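Textiles and Care: Session 5
Sorting, folding and storing household linen

Notes by Catinca Anghel. Read these before the practical. The handout on fibre types from session 2 is still needed, so bring it with you.

1. Where we are in the course

Last time we finished washing and drying. Several people asked about ironing damp linen and I said I would come back to it. The short answer is that plain linen irons best when it is slightly damp all through, and a cloth that has dried hard should be sprinkled, rolled up and left for a while before you start. Ecaterina Coman's pages on pressing go into more detail and are in the course folder.

This session covers what happens between the drying line and the cupboard. Most wear on household cloth comes from use and washing, but poor storage adds to it. Fold lines weaken if they are always in the same place, and cotton put away damp will mark.

2. Sorting

Sort by use first, then by size, then by fibre. Bed linen, table linen, towels and cleaning cloths should never share a shelf. Clothes are sorted by wearer before anything else.

Check each piece as you sort it. Look at hems, corners and the middle of the cloth, where sheets go thin. Hold it up to a window if you are unsure. Anything that needs mending goes into a separate pile and is dealt with before storage. A small hole mended now takes a few minutes. After another wash it may need a patch.

Stains that were missed should go back to the wash. Do not iron over them – heat sets most food and drink stains for good.

3. Folding

The standard fold for flat pieces is in half lengthways, in half again, then in thirds. For sheets, work with a partner if you can. Match the corners, pull gently along the hem and smooth from the centre outwards.

Change the fold from time to time. A tablecloth folded in quarters this month can be folded in thirds the next. Large cloths for special use are better rolled on a tube. The old Brollby inventory, which Teodor Sandu copied out for us, lists its best cloths as "rolled, not pressed", and the ones that survive have no broken threads at the creases.

Soft fabrics slide and will not hold a sharp edge. Fold them loosely over the hand and let the rounded edge stay as it is. Pressing it flat gains nothing.

Crumpled garments and a pink cloth folded over itself:
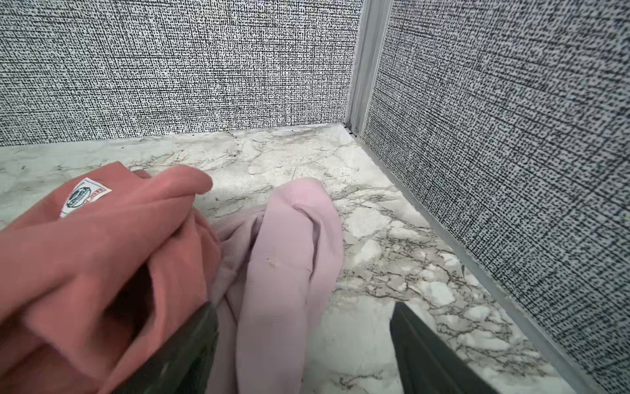
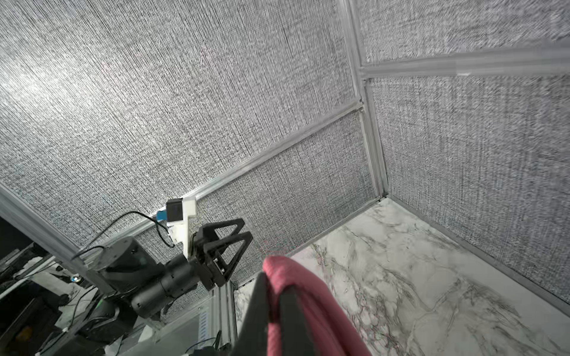 Knitted items are always folded and never hung. Lay the piece face down, bring in the sides, fold the sleeves straight down and turn up from the hem. Heavy knits go at the bottom of the stack.

4. Storing

Shelves should be clean, dry and lined with plain white paper or washed cotton. Bare wood can stain cloth over time, particularly oak. Put newly washed pieces at the bottom of the pile and take from the top, so that everything is used in turn. Leave a gap at the back for air. Do not use plastic bags for long storage.

August is the time to look out for moth. Shake out woollens, brush the seams and clean the corners of the cupboard. Lavender smells pleasant but will not get rid of moth once it is there.

5. For the practical

Bring one sheet, one towel and one knitted garment, all clean. We will work in pairs. Aurelia Anghel will take the mending table.

Written work: make a storage plan for a household of 5, with 7 shelves. State what goes on each shelf and how it is folded. 200 words is enough. Hand it in to Gheorghița Mihăilă at the start of session 6.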